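Heat from the bottom of the mine

The pump house at the Gajewski colliery sits at the end of a gravel lane, behind a row of garages. The mine closed a generation ago and the headframe is gone. What remains above ground is a capped shaft, a low brick building and a pipe that comes up through the floor, turns left and disappears into a wall.

Csenge Kelemen checks the dial on the pipe every morning she is on site. The water behind it has spent years in flooded galleries 200 meters down, picking up warmth from the rock. By the time it reaches the surface it is nowhere near hot enough to heat a house on its own. A bathtub of it would feel cool. But it is the same temperature in winter as it is in summer, and for the people who work here that steadiness is the whole attraction.

Kelemen is the site engineer for Umton, the small company that holds the lease on the mine water. She came from natural gas, where she spent the first part of her career keeping compressor stations running.

"I used to move fuel from one place to another so it could be burned," she said. "Now I move water from one place to another and put it back. The pumps are pretty much the same."

The idea behind the project is old. Water is pumped up from the lower workings and passed through a heat exchanger, where it gives up a few degrees to a separate loop of clean water. The mine water then goes back down a second borehole into a shallower part of the workings, and over months it finds its way to the bottom and warms up again. The clean loop runs out under the streets to heat pumps, which raise the temperature to something a radiator can use.

The first phase connected 160 homes, most of them brick row houses built for miners and their families. A school and the town library are supposed to join in September, if the trenching is finished in time. It was running late when I visited, held up by a water main that was not where the maps said it would be.

Bad maps are a constant subject of conversation at Gajewski. The company that dug the mine kept good records for the main roadways and poor ones for everything else, and some of the sheets that survive disagree with each other. Suleiman Babalola, a geologist who works for Umton on contract, spent his first winter in the county archive comparing them. He ended up with a three-dimensional model of the workings that he trusts in some places and does not trust at all in others.

"The first borehole was supposed to hit an open roadway," Babalola said. "It hit a pillar. Solid coal. We were off by less than the width of this room."

The second attempt, drilled at a slight angle, broke through. It cost the company most of its contingency money, and the library was pushed back to a later phase on account of it.

Water chemistry is the other headache. Mine water carries dissolved iron, and when it meets air the iron drops out as an orange sludge that coats pipes and clogs heat exchangers. The system at Gajewski is sealed and kept under pressure to keep oxygen out. Even so, the exchangers have to be opened and cleaned, and the plates that came out during my visit had a thin rust-colored film on them.

Umton buys its exchangers from Zistex, which had made them for dairies before it moved into heating. Femi Onuoha runs the service side there. He said the dairy background has been useful, as milk also leaves a deposit and also has to be dealt with on a schedule. His crews can strip and rebuild a unit in 10 hours. He would like to get that down, mostly for the sake of the people doing it, who work on their knees for a good part of the job.

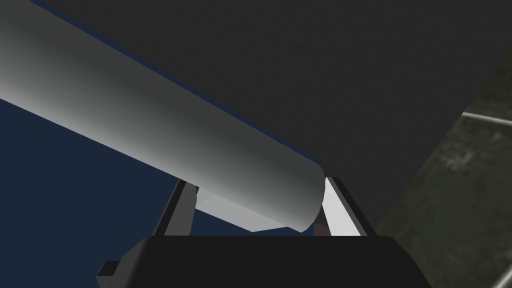
Money is where opinions start to differ. Drilling is expensive and has to be paid for before anyone knows what is at the bottom of the hole. Banks do not like that. The Gajewski project went ahead on a state grant and a loan from Oker, a cooperative lender that usually finances grain storage and farm equipment.

Nhung Tạ, who handled the loan, said the cooperative's members were doubtful at first. A few still are. What persuaded enough of them was the price agreement, which ties the heating bill to the cost of running the pumps and leaves the gas market out of it. The cooperative gets paid back slowly, over a longer term than it had ever offered before.

"It's a dull loan," she said. "I mean that as praise."

The residents I spoke with were less interested in the financing than in the noise. Heat pumps hum, and the row houses have thin party walls. Ifeanyi Nnaji, who lives near the end of the line and agreed early to be connected, said the first unit in his back hall kept his daughter awake. It was remounted on rubber feet and is better now. He still turns it down at night. His bills are lower than they were on gas - not by as much as the leaflet said, but lower.

Nnaji's grandfather-in-law worked the lower seam and used to say it was so warm down there that men stripped to the waist in January. The family took it for an exaggeration.

Umton has applied to drill a third borehole on the far side of town, where the workings are deeper and the maps are worse. Babalola has gone back to the archive. The permit hearing has not been scheduled, and Kelemen does not expect to see a rig on site before next year.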